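Skallville lab sorts bolts to build a training set

Print this story
E-mail this story

SKALLVILLE - A pair of robot arms at the Parsa workshop has spent most of June putting small hardware into a plastic box, and the people running them want a record of every try.

The work is part of a project called Bosow, which is collecting examples for a system meant to learn sorting by copying. An operator guides both arms through the job from start to finish. Each run is saved with the motions of the arms and video from the small cameras mounted at their wrists.

By Friday the group had saved 209 runs of the sorting task. Of those, 137 passed review and will go into the first round of training. Most of the rest were set aside over missed grasps, long pauses or gaps in the video.

Operators work in shifts of three hours and change the layout between runs. Bolts and nuts are scattered by hand, and the organizer is turned to a new angle so the system does not learn a single position.
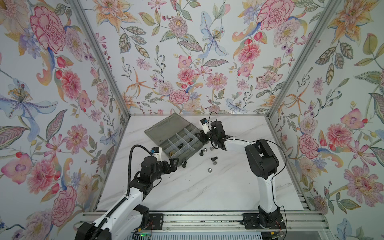
Zorica Dimitrov said the failed runs should not be thrown out. A run in which a nut is dropped and picked up again can teach the system how to recover, she said, and she would like to see those labeled and kept in a separate folder. "If it only ever sees clean pickups, it has no idea what to do after a bad one," Dimitrov said.

The group has not decided whether to do that. Labeling would have to be done by hand, and the current review form has no space for it.

Collection is set to continue for 6 more weeks. A second site in Stullirthorpe will then repeat the task with its own arms, using the same instructions and the same kinds of parts.

E-mail this story | Print this story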